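3.2 Storage of small household items 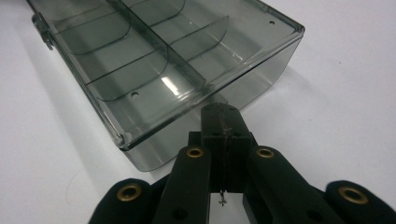
Figure 2. A transparent grey plastic storage box with a central divider and curved cross partitions.

The second part of the survey was about how people keep small things at home, such as buttons, screws, beads and fishing hooks. The questionnaire was sent in June to households in Kerkdale and Prirkham, and 173 of them gave complete answers. Boxes with fixed or movable partitions (Figure 2) were mentioned more often than jars, tins or drawers, and this was the case in both towns.

The respondents were asked to name the main reason for their choice. Many of them wrote that they wish to see the contents without opening the lid. This agrees with the earlier work of Marsden in Bloxham, who found that opaque tins are used mainly for things which are seldom needed. In Prirkham, however, tins were also kept for sentimental reasons, and several older respondents described in detail from which relative the tin had come. Such answers were coded separately by Lacey Rowbotham.

A difficulty appeared with the word "sorted". For some households it meant one kind of item in each compartment, while for others it was enough that the items belonged to the same hobby. We therefore did not use this word in the interviews, which were held with eight of the households. Instead, we asked the person to find one given item and to explain aloud where they would look first. The answers to this task are discussed in Section 3.3, together with the question of shared boxes in families with children.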